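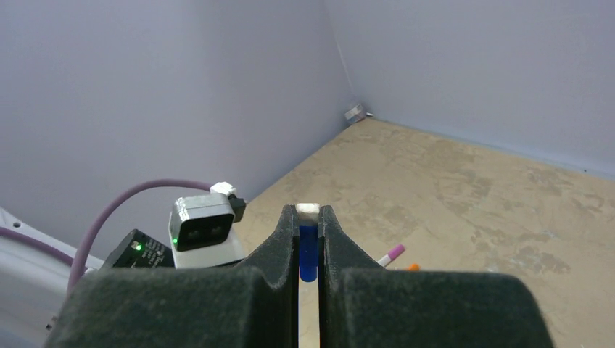 Most of the marks people ask me about are ink, crayon or paint, and most of them were made by somebody under seven. I have cleaned up after 13 years of school holidays in the same house. These are the methods I still use. Try any of them on a hidden patch first.

## Ballpoint on fabric

Put a folded piece of kitchen roll under the mark. Dab surgical spirit on with a cotton bud, working from the outside in, and move the kitchen roll along as it picks up ink. Don't rub. When no more colour comes away, rinse in cold water and wash as normal. Keep it out of the tumble dryer until you have looked at it in daylight, as heat will set whatever is left.

Surgical spirit will take the finish off acetate linings. Use washing-up liquid and patience on those.

## Felt tip on painted walls

Washable felt tip comes off emulsion with a damp cloth and a drop of washing-up liquid. The cheap matt paint that builders use will go shiny if you scrub it, so go lightly and stop early. If a shadow remains, let the wall dry overnight and touch it in with leftover paint on a small sponge. A brush leaves a patch you can see from the door.

Permanent marker needs stain block before you repaint. Two thin coats. Ordinary emulsion over the top will let it bleed through within a week, as I found in the back bedroom.

## Wax crayon

- On walls: scrape off the lumps with an old bank card, then use a barely damp melamine sponge.
- On carpet: chill it with a bag of ice, crack off what you can, then lay brown paper over the rest and press with a cool iron. Keep moving to clean paper.
- On wood: a little white spirit on a rag, then wipe down with soapy water and dry straight away.
- In the tumble dryer: run it empty for 5 minutes to soften the wax, unplug it, wipe the drum with a cloth and washing-up liquid, then dry a load of old rags before anything good goes in.

## Poster paint

Let it dry on carpet. It brushes out far better than it wipes. On clothes do the opposite and get it under the cold tap at once, from the back of the cloth.

Red and purple are the worst. Iñaki Figueroa wrote in to say that a soak in biological powder at 25 degrees shifted purple from a cotton school shirt after two ordinary washes hadn't. I tried it on a tea towel and it worked, though it needed the whole night.

## Glue

PVA softens in warm water, even when it has been there for days. Glue stick does the same. Superglue on a worktop can sometimes be lifted with a plastic scraper once it's hard. Acetone will shift it, but it also melts some plastics and dulls varnish, so I keep it for glass and glazed tiles.

Sticky label residue: cooking oil, leave for 10 minutes, wipe, then wash off the oil.

## What I keep in the box

Surgical spirit, white spirit, cotton buds, brown paper, two melamine sponges, an old bank card and a bar of plain household soap. It all lives on the top shelf of the cupboard under the stairs, with the lids on tight.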